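Hergate's pink rhubarb finds its feet, and a few critics

The rhubarb bred at the Hergate trial grounds has finally gone on sale, fourteen years after somebody first crossed two plants that were, by all accounts, not much to look at. It is called Sivlow, it is pink most of the way through, and it does not need to be grown in a dark shed by candlelight to get that way. Growers of the older sort, who have put a good deal of money into dark sheds, are taking the news calmly. Most of them.

Sivlow began life as plant number 417, and at Grusville, where the first commercial acres went in, people still call it that. "You'll hear them shouting across the field for more four-seventeens," said Kumudini Talukder, who has run the breeding work at Hergate since the second round of crosses. "We spent a whole winter choosing the name. I've stopped correcting them."

The name comes from a lane behind the trial grounds which floods every February. The plant, happily, took after the lane in one respect only: it does not seem to mind standing in cold water. In the soggiest of the trial seasons, when two neighbouring rows of an older variety rotted at the crown, Sivlow lost its outer leaves, sulked until March and then cropped as usual.

Rhubarb breeding is slow work. A seedling has to be left alone for a couple of years before it is fair to pull anything from it, and by then the person who planted it may well have moved on to strawberries, where things happen. Of the seedlings in the original bed, 90 were kept for a second look and 10 for a third. Plant 417 very nearly missed both. It was small, it came up late, and it sat at the end of a row where the hose did not quite reach.

"It was the one you had to walk to," said Talukder. "So it got judged last, usually in the rain, by people who wanted their tea."

What saved it was the colour. Ordinary outdoor rhubarb tends to be red on the outside, green in the middle and a sort of apologetic khaki once stewed. Sivlow keeps its pink in the pan, and this matters a great deal to the people who make yoghurt, and to the people who photograph crumbles.
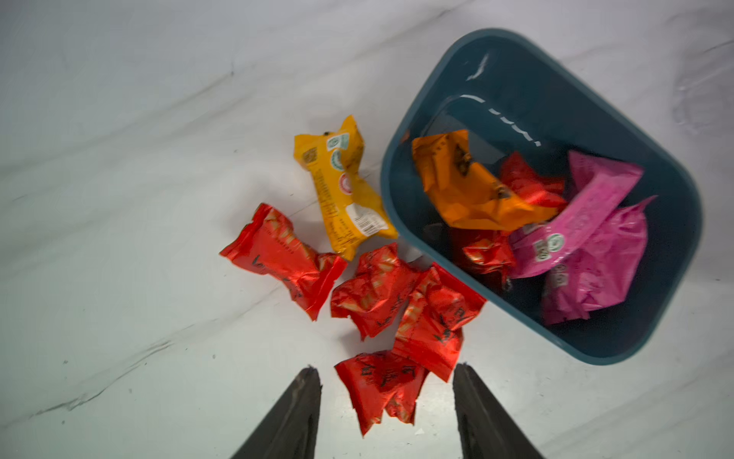 Sweetness was the harder argument. Nobody has ever accused rhubarb of being sweet, and Sivlow is still sharp enough to make a grown man blink, but it needs less sugar than most, and the Haque family, who grow it at Grusville and run the farm shop at the gate, would like to see it sold as something to nibble. That puts it up against stiff company. A stick of raw rhubarb, however pink, has to catch the eye of a child who could be reaching for a red or yellow wrapper, and the sort of treats that come in red foil and end up in a teal plastic tub, or scattered beside it on a marble-look surface, have had a long head start. The Haques have tried cutting the sticks short and selling them in paper cones with a pinch of sugar at the bottom. Adults buy them. Children, so far, eat the sugar.

The farm has fared better with the juice. It comes out the colour of a cheap bridesmaid's dress and has been taken up by two pubs and a hairdresser, the latter for reasons the farm has not looked into. A jam is on the way. A rhubarb sausage was made once, tasted once, and is not on the way.

Yields are decent without being startling. The sticks are slimmer than those of the big old garden types, and pickers at Grusville grumbled in the first season that it took longer to fill a crate. They grumbled less in the second, when the crowns had bulked up, though the farm admits it had also changed the size of the crate.

Then there is the matter of the sheds. Forced rhubarb, brought on in the dark and picked by low light, fetches a good price early in the year, when there is little else about that is both fresh and pink. Sivlow crops outdoors and later, so the two ought not to meet. But a pink stick in April looks very much like a pink stick in February once it is chopped up in a bag, and some shed growers would like the label to make the difference plain.

Kumudini Wanigasekara, who forces rhubarb in three long sheds on the other side of the valley, has eaten Sivlow and will say in its favour that it is rhubarb. "It's a perfectly nice plant," she said. "It's had an easy life and it tastes like it. Ours suffers." She has nonetheless asked Hergate for a tray of crowns, to see what happens to it in the dark. Talukder has agreed to send them, and says she would quite like to know as well.

The two women share a first name and, at the growers' supper last spring, shared a table, a seating plan that several guests suspected of mischief. Both say the evening was pleasant. Pudding was a lemon tart.

For gardeners, crowns will be sold bare-rooted from November through the Grusville farm shop, with a limit of two to a household in the first year. They want a sunny spot, plenty of muck and to be left alone for the first season, which is the instruction most often ignored. The leaves, as with any rhubarb, are poisonous and belong on the compost heap. Slugs have shown some interest in the young shoots. Rabbits have shown none, and pigeons are said to be thinking about it.

Hergate, meanwhile, has moved on. The bed that produced plant 417 was dug over last autumn and a new lot of seedlings has gone in, including several of Sivlow's offspring. One of them has come up entirely green – stalk, rib and all – and is growing twice as fast as anything around it. Talukder says it has been given a number and a longer hose.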